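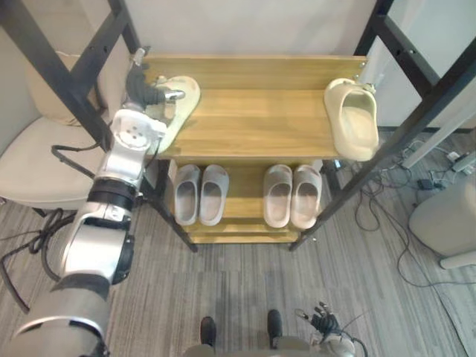

Week 7: Recognition and Reward in Schools and Colleges
Unit convenor: Oona Kauppinen

Welcome back, everyone! We spent last week on scholarships as a funding tool. This week we turn to prizes, honour rolls and speech nights, and I promise it's livelier than the title sounds.

Key terms
Merit award: given for a result (marks, rank, a finished project).
Conduct award: given for behaviour over time, usually on a teacher's nomination.
Bursary: money tied to need. Often handed out at the same ceremony, which muddies things for families.

Case: Hondham College
Hondham ran one big prize night each July and gave nearly everything to the top of the Year 12 list. Siriporn Petchrat, then head of middle school, asked staff to write down what each prize was meant to encourage. Plenty of them couldn't say! The college has 171 students in the middle years and only 2 prizes they could win. Look at her nomination form in the reader, it's a lovely bit of plain writing.

Points to argue over in the tutorial
Does a prize change what students do if they hear about it only on the night?
Who gets nominated when nominations come from teachers alone? Chanida Thongdee's chapter is terrific on quiet students, so please read it before class.
Should the criteria be published in first term? Daranee Kaewkla says yes, and I lean her way, but her critics make fair points about students chasing the wording.

Reading
Thongdee, chapter 7 (all of it)
Kaewkla, the section on criteria
Optional: Jintana Sombatkul's short piece on alumni speakers, great fun

Task
Pick a prize you remember from your own schooling and rewrite its criteria in no more than 100 words. Bring a printed copy, we'll be swapping and marking them up in pairs.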